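Toy shelf sort-out – what we've got, what we still need

Quick one this month as the newsletter is already late and I've still got the rota to type up.

The toy library at Clonley opens again in February after the floor gets done, and everything has had to come off the shelves. Took us two evenings. Thank you to all who stayed past nine, especially Loan Đỗ who brought soup and then washed up after it as well. We now have 16 crates labelled and stacked in the back corridor, please don't move them, they're in order even if it doesn't look like it.

The rule for this time round is small things first. The big stuff (ride-ons, the play kitchen, the garage with the lift) always goes out anyway. It's the bits that fit in one hand that get lost or end up in the wrong bag, so those are being checked one at a time on the table before they go back in a crate. Piggy banks, balls, little planes, that sort of thing. If it has a lid or a stopper, check it's there. If it rattles, find out why. 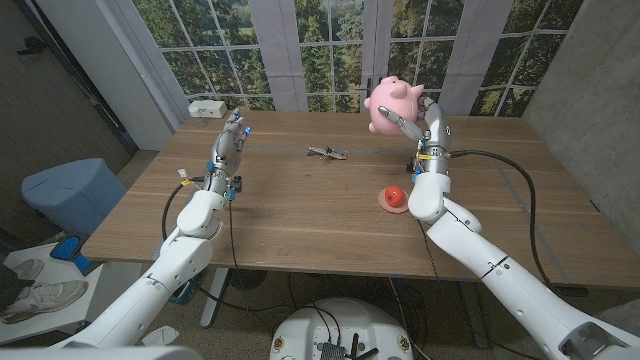 Money boxes in particular – please empty them before you bring them back! We had a very nice note from a family in Jirngate asking after a foreign coin, and we did find it, but it took most of an afternoon. Pink pigs are still the favourite, they go out more than any puzzle we own. Planes come second, then anything round that rolls under a sofa.

Wipe-down is warm water and a drop of washing up liquid, dry with a tea towel, leave overnight with the crate lid off. No sprays on anything a baby might chew. Aminu Eze has typed the cleaning list out again and it's taped inside the cupboard door, second shelf up, next to the fuse box key.

Still wanted: drawstring bags, any size. Sticky labels that acutally stick. Shoe boxes with lids. A second long table if anyone has one in a garage doing nothing, folding legs would be best but we're not fussy. We have over 400 items on the list now and one table doesn't go far.

Not wanted, sorry: soft toys, anything with a battery door that won't close, jigsaws you haven't counted.

Loans over the closure – keep what you have, no fines, no need to ring. Just bring it all back in the first fortnight once we're open. Bags can be left with Mameck next door up to 2 in the afternoon, but not the ride-ons as there isnt room behind the counter.

Next sorting evening starts at half six, side door. Bring a mug.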